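3.2 Parts and work surface

The task is easily stated. Small spur gears lie on a dark surface next to a round white plate, and each gear has to end up flat on the plate with a pin through its bore. Everything that made the task difficult came from the parts, and so this section spends longer on them than a reader in a hurry might like. Readers who only want the timing results may skip to Section 4, where the gears behave somewhat better.
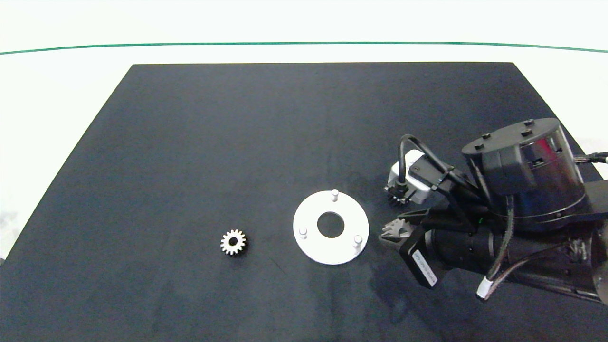
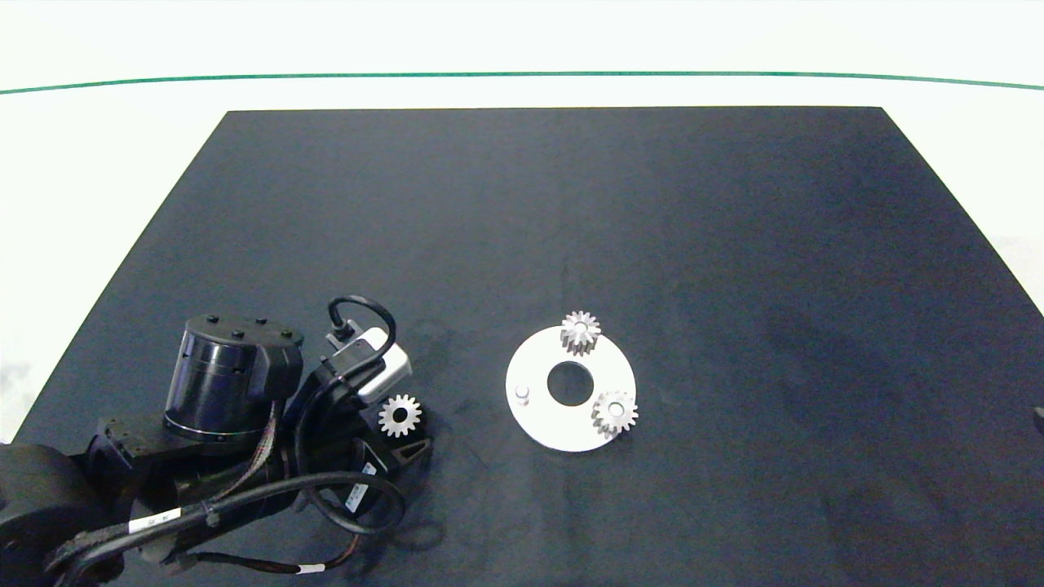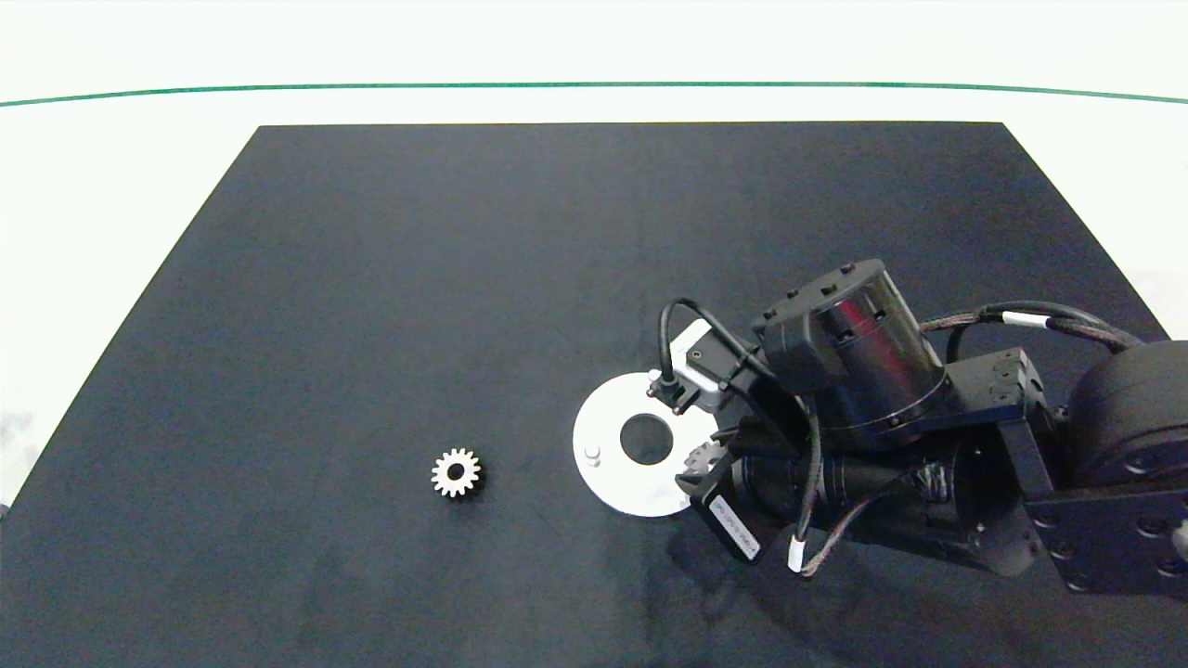
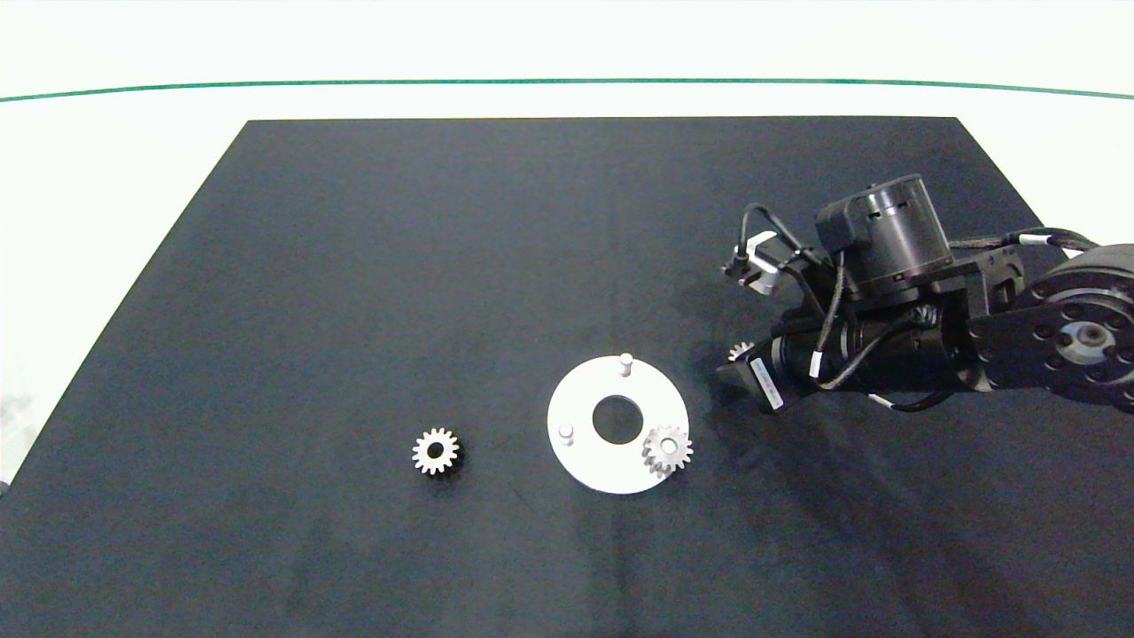
Figure 2. Small metal spur gears and the dark work surface. The round white plate is visible in all four views.

Gears. We bought 71 gears in a single order from Godoy, on the theory that parts from one order would be alike. They were alike in the way that members of a family are alike. Tooth form and outside diameter gave us no trouble at any point in the study. The bores did. Most gears slid down a pin under their own weight, a few needed a light push, and a small group sat on top of the pin and looked seated to anyone standing upright. We sorted the whole order by hand on a spare plate and labeled the three groups "free," "firm" and "liar." The names were meant to be replaced before submission.

Only gears from the free and firm groups were used in the main trials. The liars were kept in a separate tray and brought out for the seating check in Section 3.4, where a part that pretends to be finished is exactly what is wanted.

Plate. The plate is a flat disc with a large hole through the middle and short upright pins around it. The hole has no job in the task. It is left over from an earlier layout in which the plate was to be slipped over a central post, and we kept it after the post was dropped for a practical reason: a plain white disc gives very little help in judging which way it has been turned, while a disc with a hole and pins gives a good deal. The pins are rounded at the top. An earlier version with square-topped pins was tried in the pilot and abandoned within the hour, after it became clear that we were mainly measuring patience.

The plate is not fixed to the surface. This was argued over more than any other choice in the study. Clamping it would have made results easier to compare, and one of the Waleo reviewers of our pilot report asked for it in fairly strong terms. Against that, a plate that can shift is closer to what people meet at a real bench, where the part that receives is seldom held any better than the part that arrives. A gear that catches on the rim of its bore will drag the plate sideways before it drops, and with a clamped plate this small disaster is hidden. We wanted to see it, so we left the plate loose and recorded its displacement at the end of every trial.

Surface. The dark covering was chosen for contrast with the plate and then turned out to matter more for the gears. On the bare white table a gear set down near the edge would skate a short distance and rock before settling. On the dark surface it stays where it is put. The price is that the surface remembers things. It picks up pale smudges and scuffs with use, and a smudge next to a bright metal gear is a distraction to anything or anyone trying to find the gear's edge. We wiped the surface between blocks and did not replace it during the study. Some marks refused to leave and may be regarded as part of the apparatus.

Lighting. Two levels were used, 400 lux and 800 lux, both measured at the height of the plate. The higher level was expected to help throughout. It did help with the plate, whose pins are white on white and depend almost entirely on their shadows to be seen at all. With the gears the benefit was less clear. Strong light picks out the tips of the teeth and leaves the bore as a dark disc on a dark ground, and the bore is the only part of a gear that has to meet anything. We report both levels separately and draw no advice from them beyond the obvious - that the light which suits one part of an assembly need not suit its neighbor.

Starting layouts. Each block consisted of 100 trials. Starting layouts were drawn ahead of time from a list prepared by Josefina Insaurralde, who was not present for the trials and could not be talked into kinder ones. A layout gives the position of the loose gear, the turn of the plate, and whether a gear is already resting on the plate at the start. Loose gears always begin flat. We considered layouts with a gear standing on its teeth, tried a few, and found that the gears did not share our interest in the idea.

Wear. The free group became freer over the course of the study. When the sorting was repeated in March, after the last block, several gears that had first been judged firm went down the pins without help. The change was on the side of the pins, which had lost a little at the shoulder where the gears tend to land. A fresh plate from the same Stoltcombe batch restored the original sorting for all but two gears. We did not correct the timing data for this. The order of the blocks was balanced across lighting levels, so wear should fall equally on both, and the trial number is included as a term in the model described in Section 4.1.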